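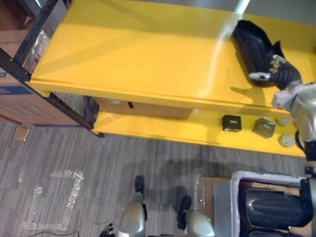 Yellow metal shelves with black uprights, standing on carpet.

Metal shelving: keeping it steady and clean

Painted metal shelves need very little looking after, but most people load them badly and clean them with the wrong thing.

Put the heaviest items on the bottom shelf and keep the top for light things you use often. Check the maker's load figure before you start. A shelf rated at 100 kg means a load spread evenly, so a single toolbox in the middle will bow it long before that.

On carpet, the feet settle over the first few weeks. Check with a spirit level after 2 weeks and again after a month. A square of thin hardboard under each foot stops the sinking and saves the pile.

For cleaning, use warm water with a drop of washing-up liquid, then dry with an old tea towel. Cream cleaners and scouring pads dull gloss paint. Sticky label marks come off with cooking oil left on for up to 33 minutes — wipe it away with soapy water afterwards.

Chips should be touched up before November if the shelves live in a garage. Rub the spot with fine paper, wipe off the dust and dab on enamel with a cotton bud. Two thin coats are better than a thick one.

Yareli Maldonado from Irkley writes that she lines her shelves with offcuts of vinyl flooring. Cut it slightly short at the front so it doesn't catch.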